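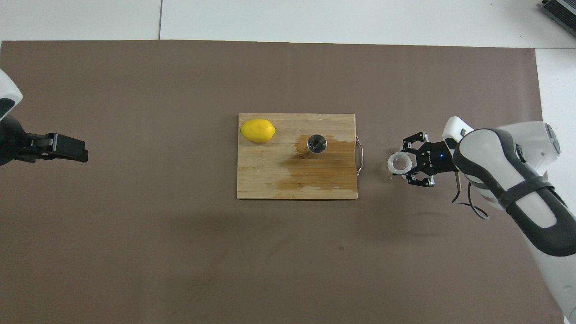 A lemon, a small steel cup and a board with a big dark patch

Why does a wooden board go dark when it gets wet?
By Branislav Čierny

I love a good kitchen mystery, and my favorite ones are the kind you walk past every single day. Take the cutting board up there. One half is pale and the other half has a great big blotch on it, all orange-brown with raggedy edges. Same board, same wood, two completely different colors! What's going on?

When I was little I thought the water must be carrying some sort of brown paint. So I filled a glass from the faucet and stared at it for ages. Clear as anything. No paint in there at all. And yet every time I dripped it on my mother's board, I got a dark spot. It drove me up the wall.

Wood is full of straws

To solve this one, we have to start with a tree. A tree drinks through its roots, way down in the ground, and its leaves are way up in the sky. The water has to get from the bottom to the top somehow, so the wood inside the trunk is made of lots of tiny tubes, a bit like bundles of very thin drinking straws. Most of them are much too small to see without a magnifier.

When somebody cuts the tree down and turns it into a board, the tubes don't go away. They dry out and fill up with air. Your table might look solid, and so might your pencil, but there are little air spaces hiding all the way through them.

Now spill something on that board. The liquid touches the openings of the tubes and creeps in. You don't have to push it. Water likes to cling to the sides of narrow spaces, and it pulls more water along behind it, which is why it can even climb uphill. The grown-up name for this is capillary action (say it like this: KAP-uh-lair-ee). Paper towels do it too. Dip just the corner of one in a glass and watch the wet part crawl up toward your fingers. I still find that a bit spooky – in a good way.

So where does the dark color come from?

This part is about light. You see a board because light hits it and bounces into your eyes. In dry wood, the light keeps bumping into places where wood meets air. Bump, bounce, bump, bounce! A lot of it gets thrown right back out, and the wood looks pale.

When water fills those air spaces, the light doesn't bounce around so much. It slides deeper into the wood, and more of it gets soaked up in there and never comes back out to your eyes. Less light coming back means a darker color. The water didn't bring any brown with it. The brown was in the wood the whole time, and the water helped you see it.

It's the same reason wet sand is darker than dry sand, and why your gray sweatshirt gets those embarrassing dark spots when you drink from the garden hose in July.

(Some liquids really do bring their own color, of course. Beet juice is a terrible show-off. If you spill that, you'll get a pink patch, and then you'll get a talk from whoever owns the board.)

Why are the edges so raggedy?

Look at the edge of that big patch again. If you spill water on a smooth plate, you get a puddle with a neat, rounded edge. On wood the edge goes all blotchy. That's because wood isn't the same all over. Some bits are thirsty and some bits aren't. Water usually travels more easily along the tubes than across them, so on some boards you'll see little wet fingers reaching out in the direction of the stripes. Old knife scratches can fill up too, and so can rough spots. And if there's a bit of cooking oil in one place, the water may stay out of there completely.

What about the cup?

The little cup is stainless steel, and steel doesn't have any straws in it. When water lands on steel it stays on the outside, in drops or a thin wet film. Wipe it with a cloth and it's gone. That makes steel very handy for cups and spoons and sinks. Imagine a cup that drank your juice before you did!

And the lemon?

The lemon is the sneaky one, because it's full of liquid and it still keeps all of it tucked inside its skin. I weighed one of mine and it came to 152 grams, and most of that was water. So why doesn't it leak?

A lemon wears a very good raincoat. The yellow skin has a thin layer of wax on it that helps keep the water inside. Under the yellow there's a white spongy layer called the pith, which works like padding. Then come the segments, and inside each segment there are lots of small juice sacs shaped a bit like teardrops. Each sac is its own tiny bag. Next time somebody cuts up a lemon, ask for a slice and pull it apart slowly over a plate. You can get a single sac out if you're patient. (It's fine to eat it. Your face will do something funny.)

Try it yourself

You'll need:
A piece of dry, bare wood, such as a craft stick or an old board nobody minds about
A metal spoon
A lemon
A cup of water
A paper towel

Put everything on a tray. Dip a finger in the water and let one drop fall on the wood, one on the back of the spoon and one on the lemon. Then wait and watch closely. Which drop stays round? Which one spreads? Does the wood change color right away, or do you have to wait a bit?

When you've had a good look, dab all three with the paper towel. Two of them should be easy to dry. Leave the wood somewhere airy and come back to check on it after lunch, and again before bed. As the water leaves, air moves back into the tubes and the pale color comes back too. If you like drawing, make a quick sketch each time you check, with the edge of the wet patch marked in pencil.

Then try two pieces of wood, and rub a little cooking oil into one of them first. Ask a grown-up before you borrow the oil. I won't tell you what happens, but do guess before you drip!

One more thing, for anyone who helps with the dishes. Don't leave a wooden board sitting in a sink full of water. Wood swells when it drinks and shrinks when it dries, and if one side swells more than the other the whole board can bend. I have one at home that rocks like a boat every time I slice bread on it, and yes, I'm the one who left it in the sink.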